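Monon moderation
4 min read
35 shares · 3 comments

Monon moderation is a procedure for adjusting marks on schoolwork that was graded by the pupil's own teacher. It takes its name from the Monon school district, where it was first used after a run of final grades so generous that the district briefly had more honors students than students without honors. It was later taken up in Torkport and, with visible reluctance, in Skokden.

The procedure applies only to coursework, meaning essays, lab reports and projects. Written exams are marked centrally and have their own troubles.

Procedure

Each school sends in a sample of marked work in May. The sample must include the highest and lowest marks awarded, plus a spread from the middle chosen by the district office. Schools were at first allowed to choose the middle scripts themselves, a freedom that produced some of the best average work ever seen.

A moderator from another school re-marks the sample without seeing the original scores. If the two sets of marks agree within a set tolerance, the school's grades stand. If they differ, every grade in that subject is moved up or down by the same amount, including grades for work the moderator never read. Teachers may attach a note explaining an unusual mark. Moderators are required to keep these notes on file and are not required to read them.

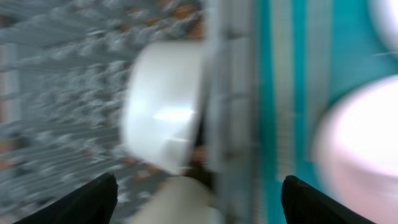
Close view of a white cylindrical item.

The Khasawneh scale

Differences between teacher and moderator are measured on the Khasawneh scale, which converts marks from any subject into a single range. The scale was designed for mathematics and works well there. Its use in art and drama has been described in district papers as "settling in," a phrase that has appeared in every annual review so far.

In the first full year, 1544 pieces of work were sampled and 635 of them received a different mark the second time. The district took this as proof that moderation was needed. The teachers' association took it as proof that moderators could not mark. Both positions are still held.

Use in Torkport and Skokden

Torkport adopted the procedure unchanged, apart from the deadline, which was moved to 4 p.m. after a disagreement over what "end of the day" meant. Skokden uses a milder version in which grades can be lowered only after a meeting between the two schools – and the meetings are known to be long.

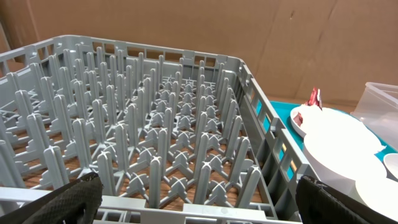
Skokden teachers who have sat through those meetings tend to defend them, and one told the district newsletter that arguing over a single history essay for most of an afternoon had taught her more about marking than any training day, although she would still have given it the higher grade.

Criticism

The most common complaint is that a whole class can lose marks over a handful of scripts. Supporters reply that the same rule can raise a whole class, and this has happened, though complaints about it have been slow to arrive.

A second objection concerns timing. Results of the re-marking reach schools after reports have been printed, so corrected grades go out on a separate slip. Parents in Torkport have been known to frame the report and lose the slip.

See also: Coursework; Grade inflation; Standardization meeting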